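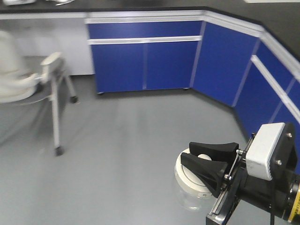 Page 20 of 348

Forum > Manipulation > Perception and Planning > Cabinets and handles

Search this board Advanced

Planner treats long handle rail as one object and picks the wrong door

Posted by drawer_slide, January 15, 2021

We have an arm working in a lab corner with an L-shaped run of blue cabinets. The doors have white handle rails, and the rails are long. The perception node is Olness, the planner is Traltance, and the gripper has its own sensor or camera housing behind the fingers.

Olness finds the rails without trouble. The problem is that it returns one long box per rail, and Traltance takes the center of the box as the grasp point. Where there are two doors under one rail, the center is close to the seam between them, so the planner attaches the grasp to whichever door model it loaded first. On the angled section it is worse. The box is axis-aligned, so for a diagonal rail it covers most of the blue front as well, and the grasp point ends up on the flat panel.

A second issue, maybe related. If the arm is already holding something (a round white container in our case), the container shows up in the planning scene as an obstacle and every path is rejected with code 203.

I would like to fix this in config if possible. I don't want to retrain the detector for one room.

3 replies, 12 shares

seam_finder

Two separate problems.

For the rails, turn on oriented boxes in the Olness output. It is off by default. That takes care of the diagonal one. Then split each rail at the door seams before it goes to the planner. Your seams are white on blue, which is an easy edge to find. We run a plain line detector on the color image, keep only the near-vertical lines in the cabinet's own coordinates, and cut the rail box wherever one crosses it. On the angled section you have to rectify to the door plane first or the seams won't come out vertical. Each piece gets its own door ID and its own grasp point.

Set a minimum piece length too. Ours is 30 mm. Without it you get slivers from reflections on the trim and the planner will try to grab them.

For the 203, the container has to be attached to the gripper link in the scene. If it was added as a world object it stays an obstacle, and the start state is in collision before the planner does anything. Attach it when the fingers close, detach it when they open, and list both finger links as allowed contacts. Keep its collision shape for everything else, or it will get knocked on the counter edge.

Comments (2)

drawer_slide: Oriented boxes fixed the angled section. Attaching the container cleared the 203. Still working on the seams.

seam_finder: If the line detector gives you doubles, merge anything closer than the width of the trim strip.

kp_bench

Just use Szalai, it does all of this.

Comments (1)

drawer_slide: We looked at it in March. It needs a depth camera model we don't have.

torque_limit_off

Can't help with Olness, but check your furniture model as well. In Drakska exports the corner panel often comes through as a door with a hinge. On a bend like yours the planner may decide it can be opened. Open the export, find the corner unit and set its joint to fixed. Also check that the open space under the counter is really open in the model. Ours was filled with a solid block and the planner lost a lot of good elbow positions that way.

If there's a chair in that space, don't put it in the static map. Let the live obstacle layer handle it and clear the layer before each plan.

Comments (0)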